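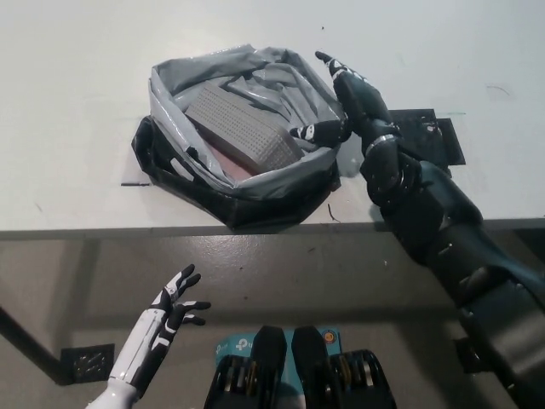

**Prernumness Drendier**, research assistant, Shemweta Waste Study

**Figure 4.** Open bin with black outer frame and grey plastic liner, set on a white tabletop. A grey block with a dense grid on its surface rests diagonally in the liner.

### 3.2 Liner fit and rigid items

In the second part of the study we looked at how a liner behaves when one hard item is placed in an open bin. The liner in Figure 4 is wider than the bin, so its folds hang over the rim on all sides. We call this a "loose fit". The records from Fisent contain 1,843 entries, and in 190 of them the item was a rigid block.

A block can lie flat, stand on one end or rest diagonally, as in Figure 4. We noted the position before the liner was lifted. In 177 of the block entries the position could be decided by one reader alone; the others were read again by a second person.

The folds made the reading slower. Shiny plastic reflects the room light, and a fold can look like a tear - for this reason tears were recorded only after the bin was emptied. Three liners used in June had a different thickness and are treated separately in Section 3.4.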